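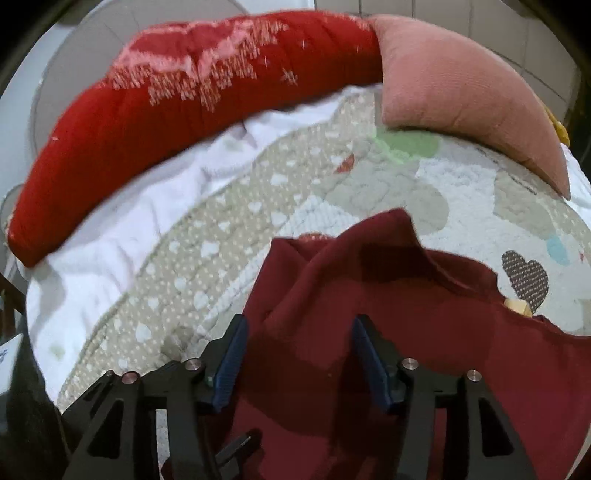 Making up a guest bed at Trestetti House

This guidance applies to all bedrooms on the first and second floors. It was last revised by Lucie Beaulieu, Accommodation Office, on September 17, 2025.

Before you start

Wash your hands and collect a clean set of linen from the Adside cupboard. Check the label on each item against the room list. Personal clothing left on a bed should be folded and placed on the chair. It must not be sent to the laundry with the bedding.

Making the bed

1. Strip the bed completely and shake out the quilt by an open window.

2. Fit the bottom sheet, starting at the head. Smooth it with the flat of the hand from the middle outwards, and tuck in any slack at the sides.

3. Put a fresh case on each pillow. Push the corners well in and close the open end. Cases need not match, and residents may use their own.

4. Lay the pillows side by side at the head of the bed. Printed cases go with the pattern facing up.

5. Spread the quilt with its border level on both sides. Turn the top edge back below the pillows.

Care of patchwork quilts

Patchwork quilts are washed separately on a cool, gentle cycle and dried flat. Loose stitching should be reported to Mahfuz Rathnayake on extension 163 before washing. Do not iron over the seams.

Spare quilts are held in Room 25. Please sign for anything you take.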